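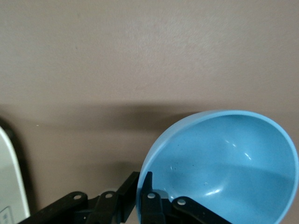 Back on the wrist views again, and I think I've finally got something worth writing down. Intan and I spent the whole of July arguing about whether a policy trained only on what the wrist sees could learn where to take hold of a rim, when it hardly ever sees a whole bowl. She said no, I said maybe, and Dewanti said could we please run it and stop talking! So we ran it. Look at how little there is to go on — the blue bowl tipped towards you with its lower part out of sight, a couple of the black links sitting right across it, and those little glints on the inside which I was convinced would throw everything off.

Well, they didn't. Or not in the way I thought. We trained on 100 demonstrations, then masked out the gripper's own links in half the copies to see if it was using them as a sort of ruler (my pet theory, I've bored everyone in Trustthorpe with it). With the links left in, 40 tries gave us nearly 15 more good rim grasps than the masked version managed. I made Herman count them again because I didn't trust my own ticks on the sheet, and he got the same, bless him.

What I can't work out is the shadows. The masked one seems to go for the dark edge on the wall before it goes for the bowl, and the other one does it too, only less. Anjani H. thinks it's the lighting, as all our demos were done under the same lamps. She wants to repeat the lot at Amthorpe where the windows are huge. I'd rather shuffle the brightness in training first, it's an afternoon's work and I don't have to carry anything up those stairs.

Stayed till gone eight making the plots. The axis labels are still wrong and I've called one of the runs "tasell2_new_new", so that'll be fun to untangle. Must ask Dewanti which checkpoint she kept, and email Herman the masking script before he writes his own. Beans on toast for tea, then bed.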